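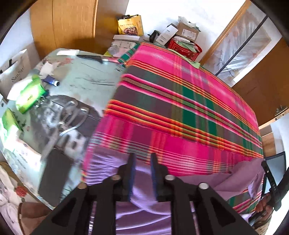
COMMUNIQUÉ DE PRESSE

Flikileo ouvre les portes de son atelier de Sosonholm : une journée pour voir, toucher et essayer

Sosonholm, le 26 février 2019 – C'est avec un très grand plaisir que toute l'équipe de Flikileo a accueilli ses voisins, ses partenaires et bon nombre de curieux pour la première journée portes ouvertes de son atelier de Sosonholm. Au total, 70 visiteurs ont poussé la porte entre le matin et la fin de l'après-midi, certains en famille, d'autres avec des collègues, et quelques-uns sont même revenus après le déjeuner pour refaire un essai – ce qui nous a beaucoup touchés !

Flikileo travaille à l'apprentissage de la manipulation d'objets du quotidien par des robots, et tout particulièrement de ce qui est souple, froissé ou glissant : le linge, les tissus, les emballages. Pour cela, nos opérateurs se servent de pinces tenues à la main, à deux doigts, avec lesquelles ils accomplissent eux-mêmes les gestes que le robot devra un jour reproduire. Sur les tables de l'atelier, on travaille donc au milieu des choses de tous les jours, un tissu violet plissé, une grande étoffe à carreaux roses et verts, des sachets, un câble gris enroulé, du papier chiffonné. Les visiteurs ont retrouvé tout cela tel que nous le pratiquons, et beaucoup nous ont dit avoir apprécié de découvrir un vrai lieu de travail.

La journée s'est ouverte par un mot de bienvenue de Kulsoom Pirzada, directrice de Flikileo, qui a rappelé le chemin parcouru depuis les premiers essais. « Nous parlons souvent de notre métier avec des schémas et des courbes, et les gens nous écoutent poliment, a-t-elle confié. Mais dès qu'on leur met une pince dans la main et qu'on leur demande de prendre un coin de tissu, la conversation change complètement. On me pose alors des questions très justes, parfois celles-là mêmes que nous nous posons entre nous depuis des mois, et je repars avec des idées plein mon carnet. »

Les démonstrations étaient menées par Naledi Naidoo, responsable des opérateurs, et se sont succédé tout au long de la journée par petits groupes de 9 personnes, afin que chacun puisse s'approcher des tables et prendre son temps. Après quelques minutes d'observation, les participants étaient invités à saisir une étoffe, à la soulever, à la rabattre, puis à recommencer avec un pli un peu plus récalcitrant. L'exercice paraît simple et il ne l'est guère : il faut régler l'ouverture des doigts, pincer une seule épaisseur, accompagner le mouvement sans tirer. « Le tissu à carreaux a eu un succès fou, raconte Naledi Naidoo. Les enfants cherchaient à aligner les bandes de couleur, et leurs parents n'étaient pas moins appliqués, croyez-moi ! J'ai vu des gens rester un bon moment sur un seul ourlet. »

Un second espace, préparé avec nos amis de Mathebula, qui nous accompagnent pour l'analyse des enregistrements, permettait de comprendre ce que deviennent ces gestes une fois la séance terminée. L'atelier en conserve déjà 700, relus un à un avant d'être transmis, et les échanges autour de ce travail patient – la relecture est longue, il faut bien l'avouer, et demande une belle attention – se sont prolongés bien au-delà de l'horaire prévu, autour d'un café et des gâteaux apportés par l'équipe.

Flikileo tient à remercier chaleureusement la ville de Sosonholm pour son soutien, les équipes de Mathebula pour leur disponibilité, ainsi que tous les opérateurs, qui ont répondu aux questions avec une gentillesse dont on nous a beaucoup parlé depuis.

Devant cet accueil, une nouvelle rencontre est d'ores et déjà prévue en juin, cette fois dans nos locaux d'Urnolwood. Elle s'étendra sur 2 jours, dont le premier sera réservé aux établissements scolaires et aux centres de formation. L'entrée sera libre, sur inscription préalable pour les groupes, et les modalités seront communiquées au printemps.

À propos de Flikileo
Installée à Sosonholm et à Urnolwood, Flikileo conçoit des méthodes d'apprentissage par démonstration pour la robotique de manipulation et forme les opérateurs qui les mettent en œuvre.

Contact presse
Naledi Naidoo, Flikileo, atelier de Sosonholm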